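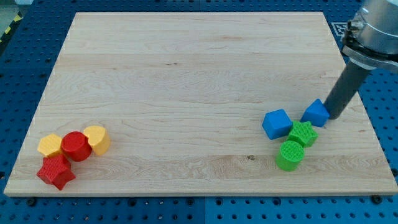 Plateau en bois clair, blocs groupés par couleurs : rouge et jaune à gauche, bleu et vert à droite.

Journal de l'atelier — 13 avril 2026

La matinée a été consacrée au classement des blocs de la ludothèque Graronia. L'inventaire arrêté en novembre faisait état de 146 pièces ; le contrôle de ce jour en a retrouvé 144. Les 2 pièces manquantes ont été portées au registre et feront l'objet d'une demande auprès de la maison De Smet, qui assure le réassort.

Le tri s'effectue désormais par paires de couleurs, conformément à la consigne adoptée pour la salle Domesach. Les rouges et les jaunes sont réunis sans distinction de forme : l'étoile à cinq branches y côtoie le prisme hexagonal et les cylindres. Les bleus et les verts forment un second groupe de quatre. Il avait été envisagé de classer par formes, mais les enfants du cycle précédent demandaient presque toujours une couleur, et la question a été tranchée en ce sens.

Le plateau de bois blond donne satisfaction. Un petit nœud sombre est visible vers le bas ; il n'appelle aucune intervention. La table bleue perforée est maintenue à son emplacement jusqu'à nouvel ordre.

L'après-midi, étiquetage des boîtes. Quarante étiquettes ont été imprimées, dont plusieurs à refaire — le nom Cosisby y figurait avec une lettre en trop. Le nettoyage des faces texturées demande davantage de temps que prévu, la poussière se logeant dans les motifs ; une brosse souple a été inscrite sur la liste d'achats.

Reste à vérifier la boîte des cubes, qui n'a pas été ouverte. Clés remises à l'accueil à la fermeture.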